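Workshop notebook, Skelness
27 Oct 2019

Clocks went back, which the shed noticed before I did. Light gone by the time I'd found the other glove.

Glue trials, second round. For anyone reading who wasn't here in June: we are trying to find something that will hold the spines of the parish registers together without turning them into planks. The old animal glue has gone to brown sugar. Whoever rebacked volume 5 used what I can only describe as an enthusiasm of it, then put a second enthusiasm on top.

Went through the Jusen paste first. Mixed it to the leaflet, which has been translated by someone who hates paste. "Stir until it is agree." I stirred until I was agree. Came out lumpy, put it through the tea strainer twice, came out smooth and a bit thinner than I'd like. Brushed out on three strips of the scrap calf and three of the cotton. Pressed under the small iron weights overnight.

Results this morning. Cotton good, flexes without cracking, edges down. Calf poor. Two of the three strips lifted at the corners, and the third came off in my hand with no argument at all. I suspect the leather more than the paste. It's from the bag marked GOOD CALF, and I've been misled by that bag before.

Uniswood next. Smells of swimming baths. Sets far too fast for anyone with normal fingers; I had perhaps a minute before it was grabbing the brush. Lovely strong bond on both materials, and completely impossible to undo. Soaked a strip in warm water for most of the morning and it was as firm as when it went in. That rules it out for the registers. It does not rule it out for the leg of the plan chest, which has been resting on a tin of emulsion for longer than I've been coming here. Plan chest now has four legs. Progress of a kind. 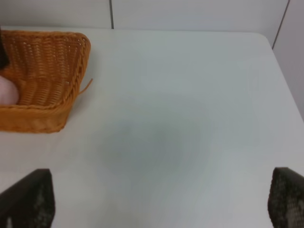

Back to paste after lunch. Tried the Jusen thicker, with a third less water, and roughed the back of the calf with the fine paper first. Much better to handle. It stays where it's put and there's time to nudge things straight. Brushed one strip straight on and gave another a thin coat to soak in before the proper one. Labelled A and B in pencil on the back, having learned what happens when labels are on the bit that gets pasted. Both under weights. Will look tomorrow and try not to look before then.

Weighed out water by the gram this time and wrote it on the tub lid. Last round I wrote it on an envelope and the envelope went to the post.

Other business. The Sfeir press has started squeaking again on the downward turn. I cleaned the thread and greased it, and now it squeaks on the upward turn as well. There is a flat spot on the screw near the top that I don't remember, though I don't remember much about the top of the screw. It still closes square. Checked with paper slips at all four corners and they gripped evenly. Please do not oil it with the stuff in the green can. That is for the mower.

Leaf count on volume 5 finished at last: 61, against the list, which says otherwise. I went through it twice and got the same answer, so either the list is wrong or there's a leaf in somebody's attic. The stubs near the back look cut, very neatly, a long time ago. Have put a slip in at the place and a note in the file. The pencil number inside the front board is 1283, which matches nothing we have. Could be a shelf number from before the move. Could be the price of something.

Damp meter by the north wall is reading higher than it did before the rain. Moved the boxed volumes to the middle shelves and left the bottom one bare. The bottom shelf then looked so convenient that I put my bag on it, and now I have a damp bag.

Ordered: wheat starch, two flat brushes (the ones that don't moult), blotting paper, and 2000 of the little acid-free flags, as it was that or a packet of ten. We will be flagging things well into retirement.

To do:
Look at A and B
Buy calf from somewhere that isn't the bag
Ask whether the old shelf list survived the move
Humidity, bottom shelf, again in a week
Find out who has the bone folder. It has a chip at one end and I want it back, chip included
Rinse the tea strainer before anyone makes tea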